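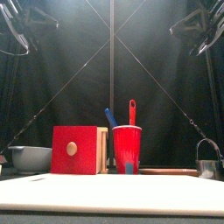
How long should enamel on a wooden box cure before other things are stored touching it?

About two weeks at our room temperature, and the faces that got a second coat want a few days more. It feels hard well before that, but a soft cloth left against it will still mark.

Bench notebook, p. 209
Thursday, May
Veronica Ilie, Kustovgate workshop
6 min read

Started with the red box, as that is what people keep asking me about. The paint is Helatum enamel, the gloss one, from the same tin as last time. I had meant to thin it for the second coat and forgot, so the front panel has more texture than I wanted. Not brush marks exactly, more of a fine orange peel. I looked at it with a flashlight held flat to the surface and decided to leave it. Sanding back now would mean going through to primer at the corners, and the corners are the only part I got right.

Weighed it before lunch: 1,078 g with the lid on. I'm writing that down so we can tell later if it is taking up damp. The old one got heavier over the winter and then the lid stuck, and by the time anyone thought to weigh it we had nothing to compare with. Scale was zeroed with the sheet of paper already on it.

Press test on the underside, thumb for a slow count of ten. No print. Did the same with a folded piece of cotton under a small weight for 30 minutes and got a faint weave pattern that I could see but couldn't feel. It is 12 days since the last coat. So it can stand on the table but shouldn't be wrapped or stacked yet, and nothing goes on top of it.

The bowl. This is the shallow gray one with the flared rim. I washed it by hand with dish soap, dried it and put it back at the left end, where it has been all month. There was a light ring of something around the inside that came off with baking soda on a damp sponge. Don't use the green scrubbing pads on it, please. The last gray bowl went dull in patches and then it never matched from one side to the other.

I considered moving the bowl to the middle, next to the pot, so that the two round things would sit together. Tried it for an hour. The rim sticks out more than you'd expect from above and I caught it with my sleeve twice while I was working in front of it. Back at the left it goes. The box stands to the right of it with a gap I can get my flat hand into, and the pot stays down toward the right end.

For whoever sets out the row next, the order I've been using:

Put the bowl down first and work to the right from it.
Box next, painted face to the front, not turned at an angle.
Pot last. Lift it over the others, don't slide it.
Wipe the tabletop before any of this. Grit under the box will scratch the bottom edge, and that edge has only had one coat.

The order isn't sacred. It's the one that gets me through without knocking anything, and if you find a better one write it on this page.

Curtain. I went over the black cloth with the lint roller at the start of the day and again after lunch. It picks up everything, and the red paint dust from sanding the first coat got into the lower folds. Rolling gets most of it. A vacuum with the brush head gets the rest, but hold the cloth with your other hand or it disappears up the nozzle and you get a shiny patch where the pile is crushed. I have one of those already, low down, and steam did not fix it.

The folds themselves I leave alone. Early on I tried to pull the cloth tight and smooth, and every small crease showed worse than the folds do. Hung loose it drops into soft vertical lines on its own after a day. It is Duman cloth, the heavier weight. I asked for a swatch of the new batch to compare the black, as the last replacement piece from them looked a bit brown next to ours in daylight. No swatch yet.

The top center of the curtain gets a lot of the overhead light and the sides get hardly any. It matters for cleaning: I always think the sides are done when they aren't, and then find lint there when I go along with the flashlight. Do the sides with the flashlight.

The wires. Checked the tension on both by hand. Both are taut and neither has any play that I can feel where they cross in front of the pole. I wiped them down with a dry rag, working from the top. The small connector on the one that runs down toward the right got a quarter turn to see if it had worked loose, and it hadn't. If you are putting the pot back, come in from the front and low. I've caught the handle of a tool bag on that wire more than once and it makes a noise like a dropped saw.

Color notes. I painted out a test card with the red at one coat, two coats, and two coats with a light rub of fine steel wool. Under our lamps the two-coat patch looks darker than it does by the window, which I expected. The rubbed patch is a nice surface but loses the gloss completely, and the point of this box was that it should be glossy. Card is in the back pocket of this notebook. Please don't take it out to match things against and then leave it on the windowsill — the last card faded and I ordered the wrong tin on the strength of it.

Sastness have put the small tins of Helatum on back order, so what we have is what we have for now. There's enough for touching up. There isn't enough for another box, so the plan to do a second one in the same red will have to wait, or be a different red. I would prefer to wait.

One thing I got wrong this week. I stored the brush in water overnight, thinking it was the other paint, the acrylic. It was not. The bristles have gone stiff near the ferrule and I don't think it is coming back. I've cleaned it twice and it holds a point of sorts. Marked the handle with tape and moved it to the glue jar.

To do

Repeat the cotton test on the underside, same weight and same time.
Second coat on the bottom edge of the box once the test comes up clean.
Ask Duman again about the swatch.
Find felt dots for under the box. The ones in the drawer have lost their stick.
New lint roller refills. We're on the last sheets.

Late addition, 4:40 p.m. Somebody asked if the lid could be waxed so it slides more easily. I tried candle wax on the hidden inner lip, a small rub only, and it does help. Kept it well away from the painted faces, as enamel won't take over wax and I still have touching up to do. Leave the rest of the lip alone until the touch-ups are finished.

Recent pages
Stuck lids and what damp does to a small box
Brushes: which jar, which cleaner
Getting lint off black cloth
Test cards, window light and lamp light
Washing up the gray bowls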